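Costetwood Community Forum > Media and Telly > Local News Watch

Thread: Who gets the Sunday politics slot, and does it matter

Started by mossgate_pete, 25 June 2024

So the presenter of The Drondton Hour is off at the end of July and the station has put out three lines saying they'll "share exciting plans in due course". I've listened on and off since it started and I'd like to know what people here think is going on.
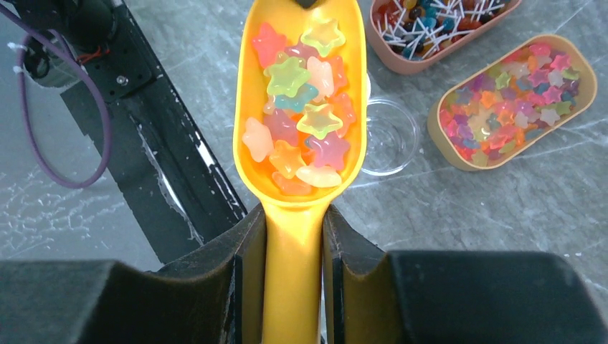 My own view is that there are no exciting plans. When a station has a replacement lined up they tell you the same day, because they want you to stay tuned. When they say "in due course" it means the slot is being costed. I'd put money on a six-week gap filled with repeats and then a quiet announcement that Sunday mornings will be "refreshed", with the council interview cut down to five minutes between records.

Does anybody know different? I don't mean rumours from the pub. I mean somebody who has seen something written down.

----

harbour_lil wrote:

Not seen anything written down, no. But you're being a bit quick, Pete. They only said on Friday that the job was coming up. It can take a while to hire somebody, particularly if they want a person who can read a council budget and not fall asleep.

And I'd rather they took their time. Last time they rushed it we got the bloke who called the planning officer by the wrong name for a whole programme.

----

mossgate_pete wrote:

Fair enough on the wrong name, I'd forgotten that. But "took their time" is what we were told about the evening bulletin from Costetwood and that has been "under review" for two winters.

----

GravelPit wrote:

Why do we need a presenter for it at all? I've never understood the fuss. Two politicians come on, each says the other lot are to blame, they're thanked for coming in, weather. You could do that with a kitchen timer.

The last good question on that programme was the one about the bus depot lease, and that came from a caller.

----

harbour_lil wrote:

The caller only got on because the presenter kept the line open past the news. That is the job! A stand-in would have gone to the jingle.

----

GravelPit wrote:

Once in how many years though.

----

tin_whistle wrote:

I've got a slightly different worry, which is who owns the place now. Primness bought the station (and the one up the coast) and everything they buy goes the same way. Same breakfast show on all of them, same voice reading the headlines, a local name stuck on the front. I don't see why a weekly politics hour would be spared.

Has anybody looked at what they did elsewhere? They put 3402 listeners in the press release for the Drondton Hour. Not 3400, not "thousands". I would love to know how they count a person listening to a radio in a van.

----

mossgate_pete wrote:

That number bothered me too. It's the sort of figure you publish when you want people to say "is that all?" when the programme goes.

----

second_row_sue wrote:

Or it's just the number. They do surveys, people fill in diaries of what they've had on, somebody scales it up. I did one years ago for a different station and it was very dull. I don't think a station goes to the trouble of picking an unflattering number on purpose, it would be a strange way to sell adverts.

I'm no fan of Primness but I would want more than a hunch before saying they're planning to kill it.

----

tin_whistle wrote:

I didn't say they were planning to kill it. I said everything goes the same way. You can end up somewhere without planning it.

Scaled up from how many diaries, do you know?

----

second_row_sue wrote:

No idea for this one. When I did it they told us there were 200 of us. That was a bigger station.

----

tin_whistle wrote:

So 3402 is a sum done on a couple of hundred people's memory of what was on while they were peeling potatoes. Right.

----

second_row_sue wrote:

You don't know that either! You've taken my number from another station and stuck it on this one.

----

tin_whistle wrote:

All right, I have. Withdrawn. I'd still like to see the working.

----

fen_road_flyer wrote:

Can I ask about the names going about? My neighbour says it's certain to be the woman who does the drive-time on Wednesdays. The chap in the paper shop says it's certain to be somebody from the regional telly. They can't both be certain.

----

GravelPit wrote:

Neither of them is certain. It's people guessing about a job that may not exist. The national papers do exactly the same when one of the big Sunday programmes loses its host, pages of it, eight faces in a row with odds under them, and it's always somebody who wasn't in the row.

----

harbour_lil wrote:

I like the guessing, it's harmless. My pick is the drive-time woman as well. She did the hustings at Costetwood for the by-election and she didn't let a single one of them run over. One of the candidates tried to read out a leaflet and she asked him to put it down.

----

mossgate_pete wrote:

I was at that hustings and I'd say she was good on the clock and not so good on the answers. The independent said he would save the library with "efficiencies" and she moved on to the next person. You need to stop there and ask which ones. Anyone can hold a stopwatch (which is Gravel's kitchen timer again).

----

harbour_lil wrote:

There were seven candidates and an hour and ten minutes, Pete. You try it.

----

quarter_to_nine wrote:

Long-time reader here, first post in ages. I used to do shifts at the station under the previous owners, on the desk, not on air. Won't say more than that.

Some things from my time that might help, and they might be out of date:

The Sunday hour was never expensive. It was one presenter, one producer who also did Monday, and whatever it cost to get the guests a cup of tea. If anyone tells you it's being dropped to save money, ask how much.

The licence wanted a certain amount of local news and the Sunday hour was handy for that. I don't know what the rules are now and I wouldn't take anyone's word on it, mine included. Look it up.

Listener figures were hardly ever mentioned for that slot. The adverts were sold in bundles across the week.

----

mossgate_pete wrote:

Thank you, that's the first useful thing anyone has put here, and I include my own posts.

On the cost: would you expect a replacement to be paid the same? What I keep hearing is that they'd want somebody to take it on top of another show.

----

quarter_to_nine wrote:

Couldn't tell you. On top of another show would be normal. It was on top of another show when I was there, until it wasn't.

----

fen_road_flyer wrote:

How does one person producing Sunday and Monday get a day off?

----

quarter_to_nine wrote:

Thursday.

----

GravelPit wrote:

I'm going to be the misery again. Suppose they do hire somebody good. Who is going to come on and be asked things? The council leader hasn't done a live interview since the car park business. The MP sends a statement. You'd have a first-rate interviewer sat there with the deputy chair of the parks panel.

----

second_row_sue wrote:

I'd listen to that, the parks panel has a lot to answer for.

But I do agree with the main point. It's got easier for them to say no. They put their own film up on their own page, with their own questions, and the station plays a clip of it. The Sakai building row was all done that way. I never heard one person from the council asked a straight question about why the lease was signed before the survey came back.

----

tin_whistle wrote:

The station played the clip four times in one morning. I had it on in the workshop.

----

harbour_lil wrote:

Then we want somebody who will say on air "we asked them and they wouldn't come". Leave the chair empty and say whose it is. The current one did that twice and both times they turned up the week after.

----

GravelPit wrote:

Did they turn up because of that, or because there was an election?

----

harbour_lil wrote:

Don't know. Could be both. You can't have everything proved to you.

----

mossgate_pete wrote:

I've written to the station. Kept it short – is the programme coming back after July, will it still be an hour, will it still be live, and will it be made in Drondton. Four questions that can each be answered with one word. I'll put the reply up here whole, whatever it says.

If anyone else writes, please ask the same four, then we can see whether we all get the same letter.

----

second_row_sue wrote:

Will do mine tonight. I'm adding one on how the figure was worked out, for tin_whistle.

----

tin_whistle wrote:

Much obliged. I bet you 100 pence it isn't answered.

----

second_row_sue wrote:

Done. Pete can hold the money.

----

fen_road_flyer wrote:

Neighbour has changed her mind, by the way. Now it's the regional telly man.

----

mossgate_pete wrote:

Automatic reply so far: "Thank you for getting in touch, we value all our listeners." Nothing else yet. I'll leave the thread open.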